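Arvid Haugland picks up on the first ring, already talking. He has walked the Nornwood pilgrim path every spring for years and now he leads the group, which means phone calls. Lots of them. "Boots, mostly. People ask me about boots. I'd like to talk about prayer but ok, boots."

The path runs from the old mission house at Nornwood to the chapel at Kirnalano. 111 miles. He first did it in March of 2000, alone, in sleet, after his father died. Wasn't religious then, he says. Not really. Went to church at Christmas, sang loud, went home.

"I was angry the whole first day. Second day too. Third day I was just tired and I said the Lord's Prayer out loud to a cow."

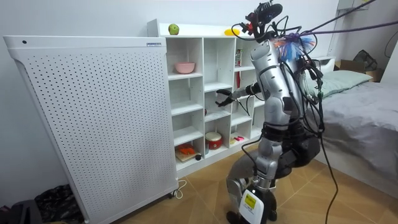
Thirty-two people signed up this year, the most the group has had. They're Lutherans, Catholics, a few Quakers, and some who leave that line on the form blank. Haugland doesn't push them. Each walker packs light and gets one small thing to carry for someone at home: a letter, a stone, a ribbon. One woman took the pink fibers off a duster, same sort of fluffy thing as the blue, white and pink one here, and braided them for her sister. It went on the chapel rail with the rest.

Mornings start at six with a psalm. Then silence until the first stop. He's strict about that, less strict about most everything else.

"People think the silence is gonna be the hard part. It's the feet." He laughs. "Then some time in the afternoon its the silence."
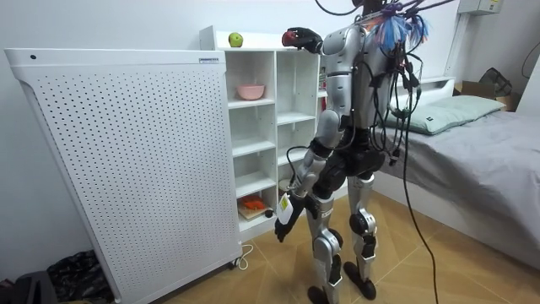 What the walk is for

He goes quiet when I ask. Long pause, kettle in the background. Then he tells me about Güneş, a Muslim neighbor who came along one year and kept her own prayers by the roadside while the others waited with the bags. They read Psalm 101 that night and she asked to hear it again.

"I don't have a big theory. She prayed, we prayed, we ate soup." 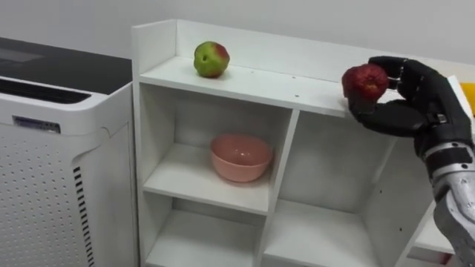

He did worry some members would object. Two did, by letter. He wrote back to both, by hand, and one of them walked with the group the next year and has come evry year since.

Next spring he wants to add a rest day at Kirnalano. The priest there has offered the hall. Floor only, bring a mat.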